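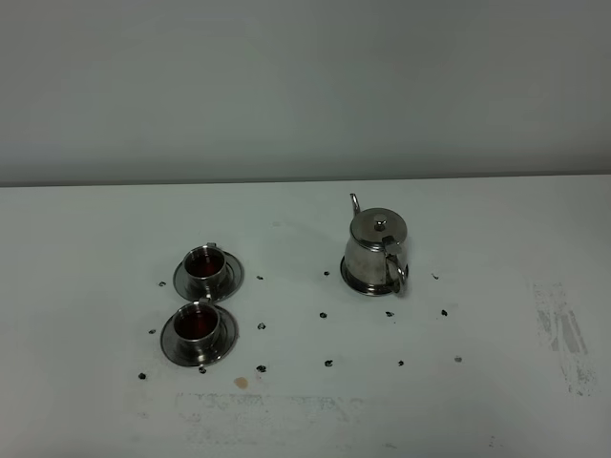
**Slide 1 - hello (keep it short!)**

Hi everybody, thanks for sticking around after lunch. I'm Faustino Figueroa, and I've spent most of November poking at the Jisico table service kit, so you get my opinions for free.

Say up front: I paid for mine. Nestia sells it, Peltonen does the support calls.

**Slide 2 - what you get**

- arm mount, gripper fingers, the Jisico software, a calibration sheet
- you bring the arm and the table
- setup took me one Sunday and a lot of coffee (pause, somebody always laughs)

**Slide 3 - the tea job**

Why a tea set? Shiny metal is mean! Reflections everywhere, a round body, a handle you'd better not bump, and cups sitting close together on their saucers. If a kit can cope with that, I'll trust it with my boring plastic bins.

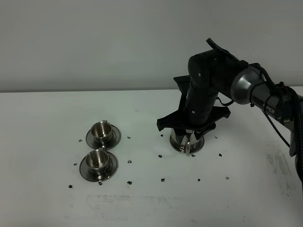

I like coming in from the top because the fingers spread around the pot and you don't have to fuss with the handle. The downside is that you lose sight of the lid, so do your planning before you go down - I learned to save that pose first thing.

**Slide 4 - the numbers**

416 logged runs, 11 of them stopped by me with the big red button. Kit was $700, and the Palance one I looked at first was $600 without software.

**Slide 5 - gripes**

The manual! Half the menu names are out of date. Also the cable clips are too small, ask me later and I'll rant.

Questions - repeat them into the mic this time.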